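3.2 What we bought, and what we wish we had bought first

I should say up front that I was the one holding the budget spreadsheet for this project, so this section reads more like a shopping diary than a methods section. My co-authors let me keep it that way because the question we get most often from other labs (usually by email, usually in September when the new money comes in) is what to order and in what sequence.

Our first plan was simple. We would buy one arm, the Rullireck tabletop model, and record everything by driving it around. The quote came back, Vignesh Rajan looked at it for a long minute, and then he asked how many hours of recording we would get out of it before the grant closed. I did the sums that evening and didn't like them at all! One arm means one table and one operator, and everybody else stands around waiting for a turn.

So we flipped the order. Hand-held grippers went to the top of the list and the arm slid down to the second year. A pair from Dimitriou cost us $921 with the printed marker cubes included, and spare fingers were another $139 a set. We bought far too few spare fingers the first time (my fault, I had them down as a one-off purchase when they belong with tape and batteries). If you're copying our list, put them under consumables and set up a repeat order.

The rest of the station is cheap, and I mean really cheap. A table, a cloth to go over it, and small household things to pick up and put away. Figure 4 shows a person at work with a gripper in each hand, the left one closed on a small red ball, with an open black box waiting in the middle of the table.

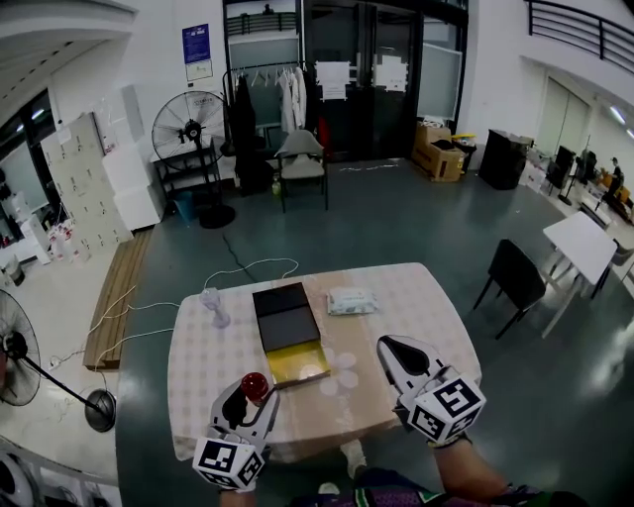

Figure 4. Two-handed work at a table station, seen from the head camera.

Budget notes

The line I got most wrong was objects. I had guessed that a drawer of odds and ends would do, and we'd top it up from people's kitchens. That lasted until we wanted the same task at several tables and needed matching boxes, cups and packets for each one. We ended up spending $467 on props, all of it in small receipts, and our purchasing office hates small receipts. Hillosero now sells a boxed set, and for the second round I'd happily pay extra for a single invoice.

Floor space needs planning too. Fans, chairs, shelving and cables all want the same bit of floor as the tables, and we drew our first layout with just the tables on it. Draw the cables in. I'd also budget for longer ones than you think you need, plus covers for the stretches people walk across.

Storage was the one big bill. We set aside $3000 for drives and a Bumus backup license, and I fought for that number in two separate meetings. I'd fight for it again, since recordings from a head camera pile up fast and deleting them to make room is a miserable job.

As for the arm, it is still on the list. We've moved it behind a second set of grippers and a full spare head rig, and Vignesh has asked Rullireck to hold the quote until we settle on a mount. Section 3.3 covers how we split operator hours between stations.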